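3. Small-item clutter on shared household tables

3.1 Setting and materials

The second part of the study deals with table surfaces that serve more than one purpose in the course of a day. In the Mostcombe households these were used for eating, for opening mail, for hobby work and for storage of things that had no other place. Earlier work on domestic tidying has tended to treat the table as a surface to be cleared. We treat it as a surface to be sorted, on which some items have a right to remain and others do not.

Items were assigned to one of three groups. Residents are items that stay on the table between uses, such as a lamp or a fruit bowl. Visitors are items brought to the table for a single activity and taken away when it ends. Strays are items left behind when an activity has ended. The same item may move between groups over the course of an evening. A mug is a visitor while its owner is seated and becomes a stray once the owner has left the room, although the mug itself has not moved.

Confectionery was chosen as the test material for this section. Wrapped sweets are small, cheap and easy to replace, and they are seldom put away singly. They are taken from a tub or bag, set down, and then either eaten, returned or left. Household members were also found to disagree about where a single sweet belongs once it is out of its tub, and this made the material useful for a study of sorting rules.

3.2 Receptacles

Two kinds of receptacle were considered. A designated receptacle is one whose label or form states what it holds, for example a branded sweet tub. An improvised receptacle is an open vessel made for some other use, for example a drinking mug or a cereal bowl. Figure 3 shows one of each, standing close together on a wooden table.

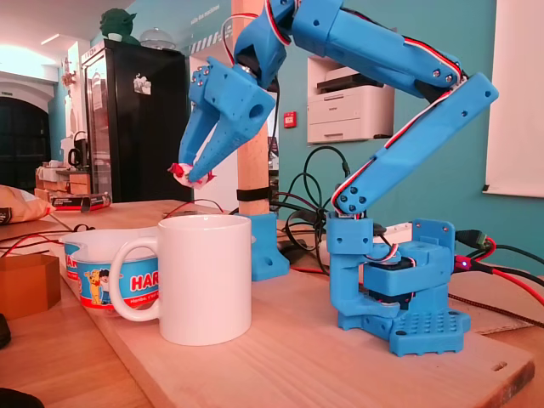
Figure 3. A plain white mug (improvised receptacle) in front of a white Haribo tub (designated receptacle), with a small red and white item held above the table.

Improvised receptacles have been given little attention in the literature on storage, in part because they do not survive a formal inventory. When a householder is asked to list the containers in a room, mugs and bowls are listed as crockery even where they hold pens, batteries or sweets. Tejada, who carried out the household interviews, therefore asked participants to name what they would expect to find in each open vessel before looking inside it. The answers were recorded in the participant's own words and coded later.

3.3 Procedure

Each session lasted 72 minutes and was divided into two periods of equal length. In the first period the participant carried on with an ordinary table activity of their own choosing. In the second, the participant was asked to leave the table in a state that would be acceptable to the other members of the household. No instruction was given as to what this state should be. Participants who asked for one were told to follow their usual practice.

Placement was coded at the level of the single item. For each sweet we recorded the starting position, the final position and the kind of receptacle, if any. An item resting against the outside of a receptacle was coded as loose. An item placed on the lid of a closed tub was also coded as loose — a decision that was debated at length, as several participants regarded the lid as a proper place for sweets to be eaten next.

3.4 Observations

The kind of receptacle mattered less than its opening. Participants who described the tub as the correct place for a sweet would still use a mug or bowl if the tub had its lid on. When asked about this afterwards, most described the open vessel as a temporary stop. Few could say when the sweet would be moved on, or by whom.

Distance had a weaker effect than we had expected. Where a designated and an improvised receptacle stood side by side, so that reaching either took the same effort, the preference for the open vessel remained. It was weakened only when the vessel was plainly in use for drinking. Colour and pattern had no consistent influence on choice, and plain crockery was used in the same way as decorated crockery.

Disagreement between members of the same household was common and was centred on improvised receptacles. One member's temporary stop was often another member's stray. We return to this point in Section 5, where the sorting rules stated in interviews are compared with the placements coded at the table.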